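Kitchen Talk > Cleaning & Chores > Tips and Tricks

Can a Robot Clear My Counter Yet? (Plus the Tips I Use While I Wait)

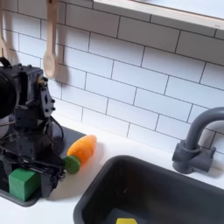
Fergus Mowat wrote in after my August column to say he'd give up his dishwasher before he'd let an arm on a bench loose near his good glasses, and that anyone buying one this year for housework should have their head looked at. Fergus, I love you, but I think you're about half right!

I've been following this stuff for a while now, reading what I can and bugging people who know more than I do. So let me go chore by chore, with what I think a machine can manage today and what I do myself in the meantime.

Picking things up off the counter

Probably the closest to ready. A block or a toy carrot is a nice thing for a gripper to practice on – it holds its shape, it's a bright color, and it doesn't mind being dropped. A ripe peach is another matter. So is a flat butter knife lying on a flat counter, which I can barely get my own fingernails under some mornings. If you ever do share a kitchen with one of these arms, I'd bet the same habits that help you will help it: put things down in the same place every time and leave some space between them.

My tip for now is a tray. Anything that doesn't belong in the kitchen goes on the tray, and the tray gets emptied before bed. I do mine at 9:30 while the kettle boils (decaf, don't write in).

Washing up

Water, suds and slippery plates. I asked Skye Shearer about this one and she laughed for quite a long time. She says grabbing a plate is fine, but knowing it's clean is where the trouble starts, and then you have motors and cables next to a sink. I'd call it a no for the moment unless you count the dishwasher, which I do. It's a robot that does one job and stays in its cupboard.

For hand washing, glasses first, then cutlery, then plates, then anything greasy. Change the water before the pans. Wring your sponge out hard and stand it on its edge so it dries. If it smells, it's done, throw it out.

Wiping down

Wiping is an odd one. Moving a cloth back and forth is easy enough for a machine, I'd think, but pressing hard enough to lift dried egg without shoving the pepper mill onto the floor takes some feel. Fiona Gourlay swears there will be a decent counter wiper before there's a decent laundry folder, and I'm with her.

Wipe from the wall toward you, and do the tile before the counter or you'll be doing the counter twice. For grout I use baking soda and a little water on an old toothbrush, left on for 7 minutes. Rinse it well. Not on marble or anything fancy, please, and check a hidden corner first.

Hanging utensils

I hang my wooden spoons on the wall, and I had never thought of it as a hard job until I tried it with kitchen tongs to see what a gripper is up against. Try it! It took me 41 seconds to get one spoon onto its hook and I said a word. Give wooden spoons a rub with mineral oil when they start looking thirsty and let them dry fully before you hang them up.

Folding laundry

Still slow, from everything I've seen. A towel, okay. A fitted sheet, no, and I can't do that either. I roll mine into a lump and shut the door on it.

So should you spend the money?

Jeanie Cruickshank asked me straight out whether she should put aside $400 for a small hobby arm to help with the tidying. As a hobby, sure, if you like tinkering and have the counter space to spare. As help, I'd say keep it. Spend a bit of it on a good drying rack and a stack of cotton cloths, and look again in a couple of years. I'm keeping an open mind – I was wrong about robot vacuums, and mine has been going under the couch without complaint for ages now.

Next time I'm doing burned-on oven racks, so send me your worst.

Filed under: Kitchen Cleaning, Smart Home, Reader Mail

41 shares | 7 comments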